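Varkness Otter Holt Project
Progress report to the Mthembu Fund
Prepared by Rosalba Ferraro, project lead
31/07/2018

Hi all,

I know the form says "no more than two sides," and I know I went over last time too. There's a lot to tell you, so get a coffee. The money summary is near the bottom if that's what you came for (no hard feelings).

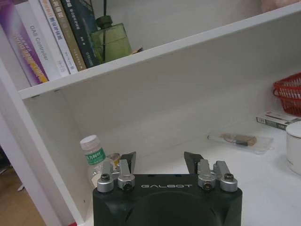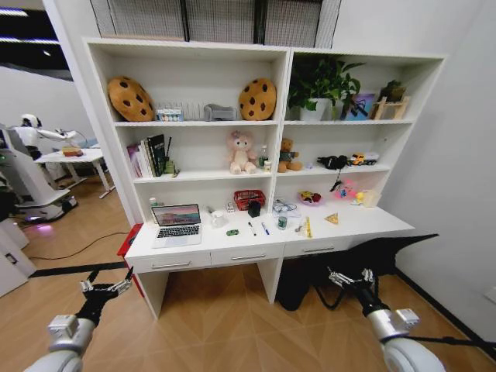
Report no. 8

Where we are with the holts

When you funded us, the plan was to build artificial otter holts along the Varkness between Rivholm and the Drarkcombe weir, put trail cameras on them, and find out whether the otters would have anything to do with them. All the holts in the first batch are now in the ground. We finished the last one in June, a couple of weeks behind schedule, after the river came up over the lower meadow and sat there looking pleased with itself while our stone pile disappeared under it.

I'd love to say the otters moved in the next morning. They did not! The upper holts were ignored completely for the first stretch, apart from a mink who walked through one, turned around, and walked out again. But the two just below the old mill race have been getting regular visits, and the cameras there have picked up a female with two cubs on several nights. She brings them in through the lower entrance, stays anywhere from a few minutes to most of the night, and leaves upstream. In one clip the smaller cub gets stuck halfway over the entrance stone and complains about it at the top of its lungs. I've watched that one more times than is strictly necessary for the data.

We can't say yet that she's using either holt as a natal den. My guess is she had the cubs somewhere else, probably up the Drarkcombe side stream where the alders are thick, and is using ours as stopover spots. That's still good news for us. A female with young is picky, and she's picking them.

Spraint surveys

We walked both banks again and recorded 218 spraint sites, which is our best total so far. A fair amount of that is down to better walkers. We ran two training mornings in the spring on telling otter from mink (the smell test remains unpopular with anyone who's had a big breakfast), and people are now spotting marks under bridges and on mid-stream boulders that we simply walked past last year. So please don't read the total as a straight rise in otters. I've split the results by section in the spreadsheet, and the sections walked by the same people both years are the ones to look at. Those show a modest increase near Rivholm and no real change anywhere else.

The stretch by the cattle crossing is still a blank. Lovely banks, decent fish, no otters. I've got two theories. One is dogs, as it's the most popular dog-walking spot on the river. The other is the road bridge just above it, which has no dry ledge inside, so an otter traveling in high water has to either fight the current or come up and cross the road. We had one road casualty there this spring, a young male. He went to the lab for a full post-mortem and I'm waiting on the tissue results.

The ledge

That brings me to the thing I most want to talk to you about. A ledge under the bridge would be cheap compared with almost anything else we could do, and it's the one spot on our stretch where I'm confident we could stop animals getting killed. The highways people came out to look in June. They were friendlier than I expected and said they don't object in principle, but they want a drawing from a structural engineer before they'll go any further. That isn't in our budget. I'd like to move $600 over from the boat hire line, which we've hardly touched because the water was either too high or too low every time we had a boat booked. Could you let me know if you need a formal change request for that, or if this paragraph will do?

Cameras and clips

The trail cameras have been a mixed bag. When they work they're wonderful. Two of them drowned in the flood, and one spent eleven nights filming a single stem of willowherb waving back and forth in front of the sensor. We lost most of a memory card to it. We've now strapped the cameras higher, trimmed everything in front of them, and switched to checking them every two weeks instead of monthly, and the share of useful clips has gone way up.

Sorting is still our slow spot. We've been through up to 1000 clips in a month, and most of them are moorhens. I had no idea how much moorhens got up to at night. We now have each clip looked at by two people separately, and anything they disagree on comes to me. It's slower, but I trust the records a whole lot more, and we caught a handful of early "otters" that were clearly a wet cat.

Along the way we've had kingfisher, polecat (just one clip, back end only, but the county recorder accepted it), roe deer drinking, and a heron that has learned exactly where the fish bunch up below the second holt and stands there every evening like it's waiting for a bus. All those records have been passed on.

Landowners

Nearly everybody along the river is on board now. The last big gap was the fishery above Rivholm, where they've had otters in the stock ponds and were understandably not thrilled to hear from a woman who wants more of them. I went up twice. The first visit was mostly me listening. The second time I brought the fencing advice sheet and the name of someone who's done it at a similar site, and we walked the pond edges together and marked where the animals were getting in. They're going to fence the two stock ponds and leave the old settling pond open. In return we get access to their bank for surveys, which closes a hole in the map that has bugged me from the start.

I haven't managed to get hold of the owner of the woodland below the weir. Letters, two phone messages, nothing. I'll keep trying, but I'd plan on not having that section this year.

Schools

We did sessions with both primary schools and took one class out to look for tracks in the mud by the footbridge. We found dog, duck, dog, rat, dog, and then one absolutely perfect otter print with all five toes, which got a cheer you could have heard in Drarkcombe. The kids made plaster casts and one is going up in the school library. We'll repeat the sessions in the fall, and I've asked for smaller groups, as thirty children and one muddy bank is a lot.

Money

We're under on boat hire, as mentioned, and under on printing. We're over on cameras because of the two that drowned. Travel is right about where it should be. If you agree to the ledge drawing, we'd still expect to finish the year on budget. Receipts are in the shared folder, including the one for waders that I forgot to send you last time. Sorry about that.

What's next

The main job through the fall is a second round of bank walks once the nettles die back. Before that I want to get the upper holts looked at by someone with more experience than me. I suspect the entrances sit too high when the river's low, so an otter would have to cross open gravel to reach them, and lowering them would be a day or two of digging. I'd also like to try hair traps at the mill race holts to see how many animals we're really dealing with, but I won't put anything near that female while the cubs are small, so that waits until they're moving about on their own.

If any of you would like to come and see the site, please do! Evenings are best, bring boots, and park at the Rivholm end, because the track from the weir has a hole in it that took off part of my exhaust.

Rosalba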